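Storing Cardboard Boxes and Cartons Without the Mess

Most households keep more cardboard than they need. A few good boxes are worth having for returns, moving and storage. The rest should be flattened the day they come in.

Start by sorting what you have. Keep boxes with straight corners and dry, stiff walls. A box that has been crushed once will not carry weight again, and tape does not bring it back. Small retail boxes with a lid are handy for batteries, picture hooks and spare keys. Write the contents on the end that faces out, in thick marker, and skip the fancy labels.

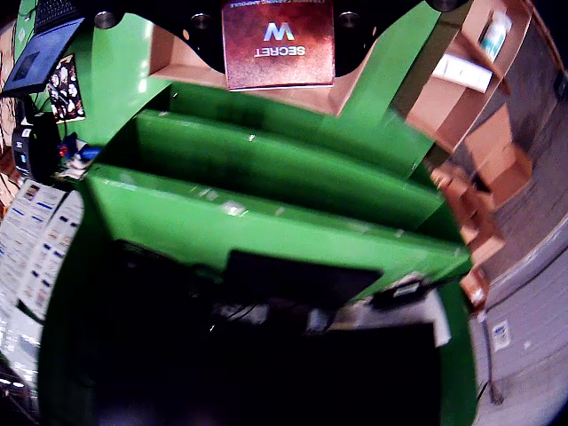
Keep boxes off a concrete floor. Concrete gives off moisture even when it looks dry, and the bottom layer goes soft first. Two boards laid flat are enough. In our basement in Akville I lost a full set of winter curtains to one damp February before I learned this.

Flattened boxes should stand on edge, largest at the back, held with a strap or an old belt. Stacked flat, they slide, and the size you want is always at the bottom.

For heavy items, use small boxes. Books, canned goods and tools go in the smallest box that will hold them. Run tape down the center seam and about a hand's width up each side, then add a second strip across it. I have used Zesska tape for years, but any wide packing tape will do if it is fresh. Old tape dries out and lifts at the ends — test a piece before you trust it.

Food is a separate matter. Shipping boxes pick up dirt in warehouses and trucks, and insects like the glue. Unpack groceries into the cupboard and take the box outside. If you do reuse one in a pantry, stick to sealed packages and check the seams every Sunday or so.

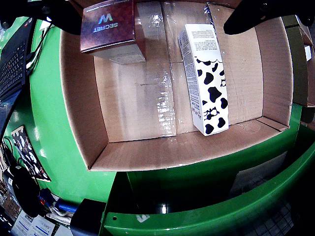
Omprakash Kashyap wrote in to say that he stopped keeping boxes in the pantry at all after finding moths under the flaps, and that wiping the shelves with plain vinegar and leaving the door open overnight cleared the smell. He now uses plastic tubs for flour and rice. Glass jars work as well, but they are heavy on a high shelf.

Before recycling, pull off plastic tape and shipping labels if your town asks for it. Greasy cardboard goes in the trash or the compost.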